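Häufige Fragen zur Störung an Station 2

Liebe Kolleginnen und Kollegen, seit dem Ausfall im Januar bekommen wir so viele Nachrichten, dass wir die wichtigsten Antworten gern einmal in Ruhe sammeln möchten.

Was ist eigentlich passiert?
Beim Einräumen ins Behältnis hat der rechte Arm mitten in der Bewegung den Griff verloren, und der linke hat den Deckel trotzdem geschlossen. Verletzt wurde zum Glück niemand! Eingeklemmt war nur ein Stofftier, und auch das hat es gut überstanden.

Lag es an den Greifern?
Das haben wir zuerst auch gedacht. Szymon Walczak hat dann die Protokolle von 1.292 Greifvorgängen durchgesehen und den Fehler in der Kraftmeldung gefunden: Bei weichen Sachen wie Plüsch meldete der Greifer »gefasst«, obwohl er kaum Druck hatte. 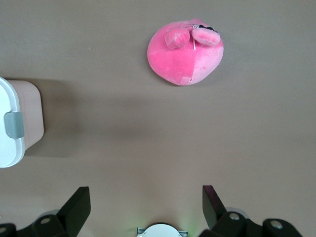
Plüschtier und Deckelbehälter gehören beide zur Aufgabe »Lukaten«.
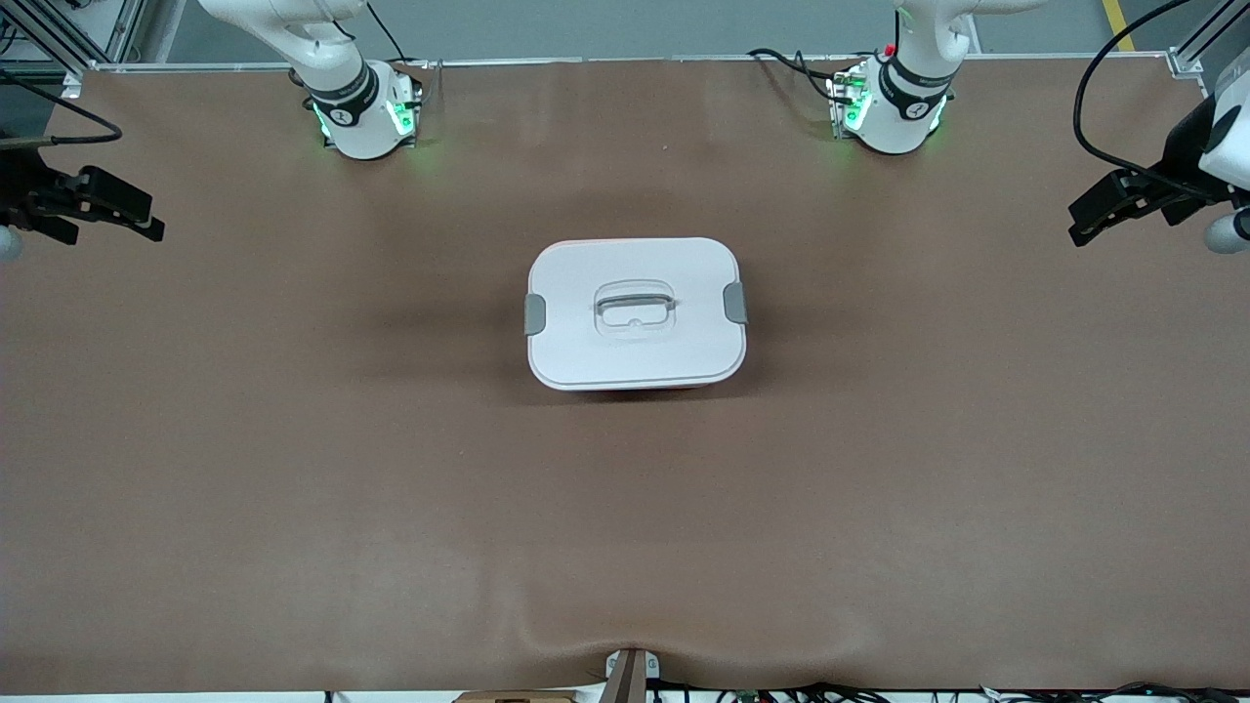

Den Schwellenwert haben wir inzwischen angehoben, und der zweite Arm wartet jetzt auf eine eigene Bestätigung, bevor er sich dem Deckel nähert. Das kostet pro Durchgang etwa sechs Sekunden, die wir gern hergeben.

Darf ich bei laufendem Betrieb schnell etwas zurechtrücken?
Bitte nicht, auch wenn es in den Fingern juckt (wir kennen das gut). Erst Not-Halt drücken, dann warten, bis beide Arme stehen, und danach kurz Aslı Tatlı Bescheid geben, damit sie die Freigabe neu setzt.

Wo melde ich Beinahe-Unfälle?
Bei Hye-jin Tak oder im Vuneo-Formular, gern auch formlos und gern auch dann, wenn Ihnen die Sache ein bisschen albern vorkommt.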